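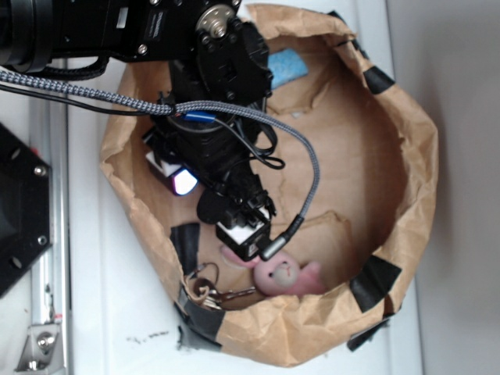

Setting up the Plerkitz is mostly a matter of getting the clamp tight and then being patient with the stones, and you can have it all done before lunch if you don't skip bits like I did. I've had this hand mill on my kitchen table for three winters now and I've taken it apart more often than I'd like to admit, so this section is the one I wish had been in the box. Before you unpack anything, get yourself an open brown paper bag on a table, the way it is in the photo, because the first lot of flour is for throwing away and a bag is the easiest thing to tip it into. A white tabletop is handy too if you've got one, as grit shows up on it much better than I expected!

Section 3: Setting up and the first grind

What you need within reach

The mill body, the handle, both stones, the clamp and its pad, the little Collet spanner (it's usually hiding under the cardboard), a dry pastry brush, and a cup or two of cheap white rice. Any rice will do so long as it isn't the quick-cook sort.

Fitting the clamp

1. Pick a table edge with a decent overhang. Mine is just thick enough; if yours is thin, put an offcut of wood underneath.

2. Slide the pad between the clamp and the tabletop. The pad has a rough side and a smooth side, and the rough side goes down.

3. Tighten by hand until it stops, then give it a half turn with the spanner.

4. Push the mill from the side. If it rocks, loosen everything and start again. I know, I know, but tightening it further on a squint pad only makes a dent in your table.

Note: if your table is glass or tiled, don't clamp to it. I bolted mine to a chopping board for a while when we were between kitchens and that worked nicely.

Fitting the stones

5. Brush both stones. They come with a fair bit of dust on them from the factory.

6. The fixed stone goes in first, with the notch at the top. You'll feel it drop into place. If you have to force it, it's the wrong way round.

7. Put the spring on the shaft, then the turning stone, then the handle. Mared Gittins, who got me into milling in the first place, puts the handle on before the spring and swears it's quicker. I've tried it and spent the afternoon looking for the spring.

8. Turn the dial until you can just hear the stones brush each other, then back it off by 2 clicks. Write that number down on a bit of tape and stick it on the mill. It's your starting point for everything that follows.

Caution: never turn the handle quickly with the stones touching and nothing in the hopper. It glazes the faces, and a glazed stone squashes the grain flat and makes a sort of sad porridge oat.

The first grind

9. Pour in the rice and grind it coarse, then put it through again a click or so finer. Tip all of it in the bag. It'll be greyish, and it isn't for eating, not even by hens.

10. Brush out again and grind a handful of wheat. Bag that as well.

11. Now do a proper batch. The hopper says it takes up to 2000 g, but I find it bridges when it's full (the grain hangs there in an arch and nothing comes down), so I half fill it and top up.

12. Rub a pinch of flour between your fingers. Gritty is fine for soda bread. For anything with a rise to it, go finer a click at a time.

If the handle gets stiff

Stop and feel the outside of the fixed stone. If it's warm, have a cup of tea and come back. If it's cool, you've probably got damp grain, which happens to me every October without fail. Spread it on a tray in a dry room overnight and try again. Lerato Msimang wrote in to say she stirs hers whenever she walks past, and that seems sensible.

Caution: no water on the stones, ever. If they smell stale, grind more rice.

Spare parts

The Tritex bearing in the handle is the only thing I've had to replace. Pemasell stock it, along with the springs, and I'd order a spare spring at the same time. The bearing pushes in with your thumb, shiny face outwards, and there's a drawing of it in Section 9 next to the bit on dressing the stones.

Filed under: Hand mills > Manuals and set-up

Contact | © The Kitchen Mill Pages | Back to top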